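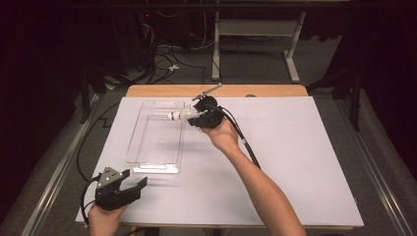 One buyer wrote in to ask whether the Urness table mat slides when you lean on it, and would it take a spilled cup of coffee. No on the first one, as long as the table under it is clean! The coffee wipes off fine, but get to it the same evening. I left a beet stain on mine overnight and it's still there, faintly pink.

I've sold the Urness for three years now and I use one at home for pretty much everything (seed sorting, gluing, wrapping presents, a very messy January of candle making). It comes in white or gray. White shows dirt sooner, which I happen to like, but if that bugs you, go gray.

Sizes are small and large. Small fits a card table. Large is for a proper kitchen table and ships rolled, so lay it flat under some books for a day or 2 before you use it. Mine took longer, but my house is cold.

Please don't cut on it. For knives you want the Nullis, a thicker mat and more than 500 grams heavier, so shipping costs a bit more.

In the package: one mat, 6 stick-on corner pads, a care card. The pads are optional and I never bother with them.

Hot pans are a no. Warm mugs are okay.

Orders placed before noon go out the same day from Zolmont, our little warehouse. Returns within a month, unused please, and keep the tube it came in!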